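Tenville Community Help > Computers > Desktop Repair

Posted in September by Veronika Camenzind

Memory not recognized after reseating

Our office keeps 10 older desktop computers for public use. On Friday one of them was opened for cleaning, and the memory was removed and reinstalled. The computer now powers on, but the monitor stays blank and the case gives two beeps. Is the motherboard likely to be damaged, or should the memory be checked first?

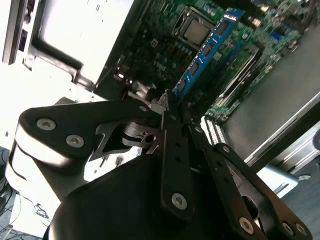

The processor was not removed at any point. We would prefer not to replace the unit before the end of the month.

Answer 1 (Kornel)
Please check the memory first. Shut down, unplug the power cord and touch bare metal on the case. Open the retaining clips, lift the module straight out, line up its notch with the slot and press evenly until the clips close – this takes more force than most people expect. The meaning of the beeps depends on the manufacturer, so consult the manual.

Answer 2 (Hjaltadóttir)
Agree with the above. Try another slot too.

Answer 3 (Dornix)
Had this once, it was the monitor cable.

Contact the help desk | Copyright Tenville Community Help | Back to top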